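Countertop microwave or over the range? (small kitchen redo)

triltby_jo
September 28, 2024
Okay so we're finally redoing the kitchen and I've gone back and forth on this for almost 3 weeks. My husband wants the microwave up over the stove. I'm short and I do NOT want to lift hot soup over my head! The Fimex guy says an over-the-range one adds 2 hours of labor, plus the vent. I'd keep it on the counter, in white, and put the savings into a better faucet. 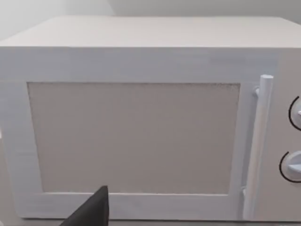
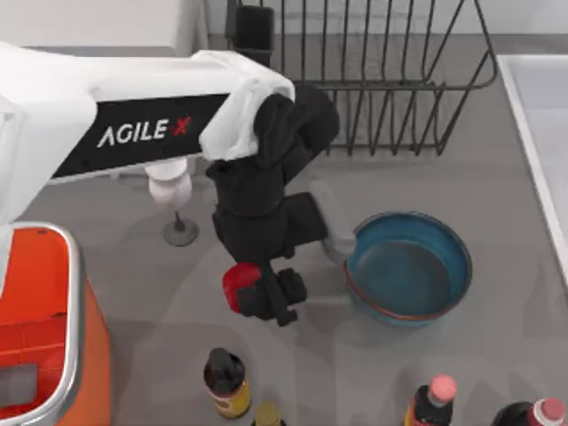
White microwave in the first one, gray counter in the second – that's the combo I'm leaning toward.

Florence Lévesque
Keep it on the counter. We had ours over the stove for 8 years and I burned my wrist on it twice. Gray is nice with white, too.

mellor_dan
Gotta disagree. Counter space is everything in a small kitchen, and you get used to the height. Get a step stool.

triltby_jo
A step stool with hot soup, Dan?? No thanks.

mellor_dan
Fair, but don't come crying when you've got nowhere to roll out a pie crust lol

pantrymoth
What about a shelf under the cabinets? My Rusetti ones came with one. Measure the depth first – mine stuck out and I had to send it back.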